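FOR IMMEDIATE RELEASE - June 2020

Brolico opens its kitchen chore trials to outside teams, and I try to answer the question everybody asks me

GENHAM - I'm Christos Kokkinos and I run the household program at Brolico. Our communications person usually writes these, and she writes them well, but I asked if I could do this one myself. So if it rambles a bit, blame me and not her!

The news first. Starting in August, Brolico will open Ekby, our simulated home, to outside research groups and small companies that want to test a two-armed robot on ordinary chores. Access is free for the first 50 teams. You bring your own control software, we give you the rooms, the robot model and a list of 300 chores, and at the end you get a score sheet that is the same for everyone. Phelan, the appliance repair and rental chain, is paying for the computing time and helped us write the chore list.

Now the question. I get it from my dentist, from my brother-in-law, from people who sit next to me on trains. Can a robot clean my kitchen yet?

No. Sorry. Parts of it, on a good day, if you're patient and you don't own anything you love.

I can be more exact than that. On our own list, our best software finishes 70 of the 300 chores without help. Most of those are what I'd call moving jobs - pick up the cup, carry the cup, put the cup down somewhere sensible. We're pretty good at cups now. We do well with doors that have a big handle, and we can push a chair back under a table most of the time. Wiping is coming along, as long as you don't mind which spots get wiped.

What we can't do would fill this whole page. Anything floppy is trouble. Folding a dish towel has beaten two of my best engineers since last winter. Thin things lying flat are trouble too, and so are crowded surfaces, where you have to move four things you don't want to reach the one you do. My mother clears a table like that while talking on the phone. Our software stops and thinks for so long you'd believe it had crashed (sometimes it has).

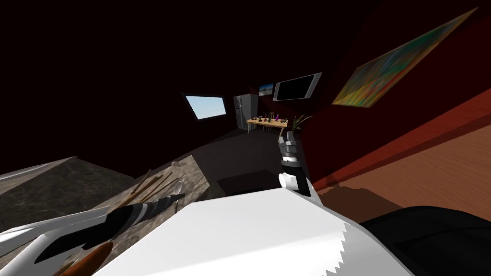 People ask why we don't just do all of this in a real kitchen. We do some of it there! We have a test kitchen in Genham, with a sink that leaks, and every chore the software passes in Ekby gets tried again on real counters before I'll say a kind word about it. But a real kitchen is slow. You break a glass, you sweep, you set everything back the way it was, and half the morning has gone. In simulation you press a key and the room is back as it started. We can run the same chore overnight with the light changed, or the counter cluttered, or the robot standing a little crooked, and in the morning we know which of those upset it.

The catch is that simulated kitchens are kinder than real ones. Nothing in ours is sticky. So please read our 70 with that in mind, and please read everyone else's numbers the same way. Of the chores we pass in Ekby, a fair share fall apart the first time we try them on the real thing, and the most common reason is friction. I could talk about friction for an hour. My wife has asked me not to.

Phelan came in from the shop-floor side. Their people spend all day behind counters sorting returned parts, emptying bins, putting tools back on racks, and they wanted to know which of those jobs a machine could take off their hands. Two of them tested well enough that we'll try them at a Phelan workshop later this year: sorting boxed parts onto shelves, and bringing empty bins back to the bench. Both are dull jobs and the staff picked them, which I liked. Untangling power cords was also on their wish list. We laughed, then we tried it, then we stopped laughing.

I should say what this program isn't going to give you. Brolico has no household robot for sale and I don't have a date for one. If you'd asked me when I started, I'd have given you a date, and it would already be behind us. My guess today is that shops and workrooms get useful help well before homes do - the shelves stay where they are, and somebody's kid hasn't left a shoe in front of the fridge.

What outside teams get is a fair place to fail. We'll publish every score, including ours, and including the towels. If someone beats us badly I'll be a little grumpy for a day and then I'll call them up and ask how they did it. Students are very welcome, and so are one-person outfits. You don't need to own a robot.

To apply, send us one page on who you are and which chores you want to try first. Pick a few you think you'll pass and at least one you think you won't. Applications go through the Ekby page on the Brolico site, and we'll answer them in the order they come in.

About Brolico
Brolico builds software for two-armed robots and tests it in simulated and real rooms. The company is based in Genham.

Media contact: Christos Kokkinos, household program, Brolico. Interviews by phone or video, mornings are best.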